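**Pichon ruled out of Cheetham card, Abdella to headline**

17 May 2021

Middleweight Bastien Pichon has been withdrawn from next month's Bavero promotion in Cheetham after a scan confirmed a fracture in his left hand. The promoter announced the change in a short statement this morning and said no replacement would be sought for his opponent, who will be paid his show money and moved to a later date.

The injury is to the fourth metacarpal. Pichon, 4-2 as a professional, is understood to have hurt the hand while working on the pads at his gym in Nanau and to have trained on it for several days before seeing a doctor. The bone has not been displaced, so no plate or pins will be fitted. He will wear a splint, and will be scanned again before he is allowed to hit anything.

"I can kick, I can run, I can hold a plank," Pichon said. "I can't close my fist. The doctor asked me to try and I got as far as a sort of cup shape."

Bavero's medical rules require a fighter with a broken hand to be cleared by two doctors, one of them appointed by the promotion. Pichon's management are working towards a return in November, although no opponent or venue has been agreed.

The five-round flyweight bout between Abrehet Abdella and Carys Pradness moves up from the co-main position to close the show. Both camps had already agreed to five rounds, so the contracts need no change other than the running order. Abdella said she had been told by telephone and had gone back to her session.

"It makes a later night, nothing else," she said. "I eat two hours later and I warm up two hours later. My coach has already rewritten the sheet."

Abdella is unbeaten in her last four contests, three of which were decided on the scorecards. Her striking output drops in the third round in each of those three, a point her opponent's corner has raised in public more than once. She has added a second sparring day to deal with it, using fresh partners each round - two southpaws and one taller orthodox boxer.

The matchmaker has also confirmed a catchweight bout of 108 kg on the undercard. It was first made at the heavyweight limit, then changed at the request of both fighters, neither of whom wished to give away size. Weights will be checked on the morning before the event, with a one-hour window and one further attempt allowed. A fighter who misses at the second attempt gives up a fifth of the purse, and the bout goes ahead only if the opponent agrees in writing.

The judging will follow the unified rules, with one change from Bavero's previous event. Scores will now be read out to both corners at the end of the second and fourth rounds of the main event. Three-round bouts are not affected. The promotion tested the system behind closed doors over the winter and says the judges' cards were collected and checked within the minute's rest on each occasion.

Capacity at the hall has been set at 3000, with the cage placed off centre to leave room for a second entrance tunnel. Tickets already bought remain valid for the revised card. Anyone who wants a refund because of Pichon's withdrawal should apply to the point of sale, and the booking fee will not be returned.

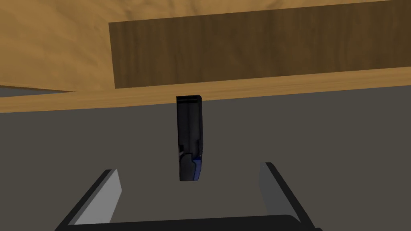

*A simulated two-fingered gripper and a narrow black object.*

The first bout is due to start at 6.30pm, half an hour earlier than first advertised, with the main card to follow at 9pm. The earlier start was requested by the venue, which has a strict closing time - the last Bavero show there overran and the final interview was cut short.

Pichon will attend in a non-fighting role and is expected to work the corner of a team-mate in the second bout of the evening. The remaining undercard bouts are unchanged. A full running order will be issued after the weigh-in.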